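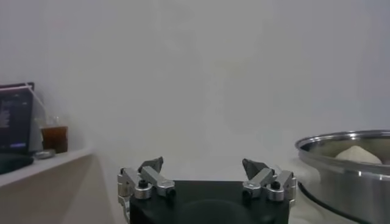 I promised since February to write down how I look after the gripper at Draltgate, and I always found something better to do. Now one of the arms is resting for the afternoon, so I have no excuse.

The gripper is a two-finger parallel type. Each finger moves on metal links with a pivot at the base, and every pivot is held by a screw. If you ask me where the problems come from, I will say the screws first and the cable second. The electronics gave me trouble only one time.

My routine is short. I open the fingers to the full width and switch off the arm. Then I take one fingertip between thumb and finger and push it gently sideways. A very small movement is normal. When I can hear a click, the screw at the end of the link has become loose, and I take it out, clean the thread and put one drop of the medium thread locker. Please do not use the strong one. I used it in my first year and had to heat the link for 30 minutes before the screw came out, and the head was destroyed anyway.

After this I look at the pads. The dark pads on the fingertips get polished from use, mostly on the inner side near the point. I wipe them with alcohol and let them dry. We change both at the same time, even if one looks still good, as a new pad and an old pad do not grip in the same way. Our pads come from Cultell and the last pack was 12 pieces, which should be enough until next summer.

For the cable I have only one rule – it must have a free loop at the wrist when the arm is in its most twisted position. I move the joint slowly by hand to the end and watch. At Nigam, where I worked before, we had the cable tied too short and it broke inside, where you can not see it. We searched for two days in the software.

The last step is to close the fingers empty and set the zero again. In our controller the closed position is saved as a number, and if it is more than 34 away from the old one I open everything and start from the beginning.

I write all this in the Dratitz notebook with the cycle count. The next check is after 2000 cycles. I still have to order the small hex key, the old one is already round.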